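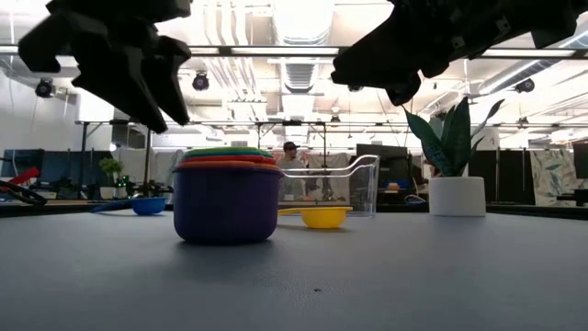

Dry brining pork shoulder by weight: a thread

Peninah Gachanja
June 12, 2023

Home Threads Smoking Curing Search

1/
Most pork shoulder recipes give salt in cups or tablespoons per roast. That only works if your roast and your salt match the author's. Neither usually does. I switched to grams in February and have not gone back.

2/
The problem with volume is crystal size. A tablespoon of fine table salt weighs close to twice what a tablespoon of a light flaky kosher salt does. Same spoon, same recipe, very different pork. Two kosher brands on the same shelf can differ by more than you would expect.

3/
So weigh the meat first, in grams, after trimming. My last one was 2,636 g, bone in, with the fat cap taken down to a quarter inch.

4/
Salt at 1.5 percent of that weight. 2,636 x 0.015 = 39.5 g. I round to 40. If the bone is large, drop to 1.3 percent. Bone does not take salt but it does sit on the scale.

5/
Sugar is optional. I use half the salt weight in brown sugar, so 20 g. More than that darkens early and the bark turns bitter before the inside is done.

6/
Pepper and the rest of the rub go on the morning of the cook. They stay on the surface whether you give them two days or ten minutes. Salt is the part that needs time.

7/
Apply the salt to all sides, with more on the thick end and less on the thin flap near the blade. Work it into the seams where the muscles separate. Set the roast on a rack over a sheet pan, uncovered, on the bottom shelf of the fridge.

18 replies 41 shares

8/
Time: 36 to 48 hours for a roast this size. At 12 hours the salt is still mostly in the outer layer. You can cook it then, and it will be fine on the outside and flat in the middle.

9/
The surface will look wet for the first few hours, then dull, then tacky. Tacky is what you want. Do not rinse. If there is liquid in the pan, pour it off and leave the meat alone.

10/
Equipment. I run a Castiron offset with a Sternico two-channel probe. One channel at grate level, a couple of inches from the meat, one in the center of the roast and clear of the bone. The dial on the lid reads high on mine, so I ignore it.

11/
Pit at 250 F. I have tried 225 and 275. At 225 the stall goes on forever. At 275 the thin end dries before the thick end gets there. 250 is dull and repeatable.

12/
Wood: three fist-size chunks of hickory at the start, then plain lump charcoal. Most of the smoke flavor goes on in the first few hours. After that, extra wood mainly adds soot on a small cooker.
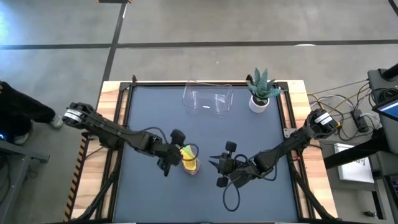
13/
Reply from Shemweta, quoted so everyone can see it: does the 1.5 percent still hold if the roast has been injected at the packing plant? Mine says "enhanced with up to a 12 percent solution" in tiny print under the weight.

14/
No. An enhanced roast already has salt in it and the label rarely gives a number you can use directly. Look at the sodium on the nutrition panel. Plain raw pork shoulder is well under 100 mg per 4 oz serving. If yours reads 300 or higher, cut the added salt to 0.5 percent, or skip it and just leave the roast uncovered overnight.

15/
Better to buy one without the solution. You are paying pork prices for the water, and the texture goes a bit hammy after a long cook.

16/
Several people asked about wrapping. I wrap in unwaxed butcher paper when the bark does not smear under a finger, usually at 165 to 170 F internal. Foil is faster and softens the bark. Both work. Pick by how much time you have.

17/
Pull when the probe slides in with no push. On mine that is between 198 and 204 F. I do not cook to a number alone - two roasts from the same case can finish five degrees apart.

18/
Rest it wrapped, in a dry cooler with a towel, for at least an hour. Two is better. Let it vent on the counter for ten minutes before it goes in the cooler or it keeps cooking.

19/
Taste before you add anything to the pulled meat. At 1.5 percent it should not need salt. If you are used to a salty finishing sauce, cut the sauce with vinegar and a little of the defatted juice from the wrap.

20/
Batch notes, for those who keep them. Trimmed weight, salt weight, hours in the fridge, pit temp, time at wrap, time at pull. I log it in a plain spreadsheet. The hours in the fridge column explained most of my bad results.

21/
The same method works for a whole turkey breast, with changes. 1.2 percent salt, 24 hours, no wrap, pull at 157 F and let it coast. I will post the chicken thigh figures separately once I have a few more cooks written down.

73 replies 112 shares

Older posts Newer posts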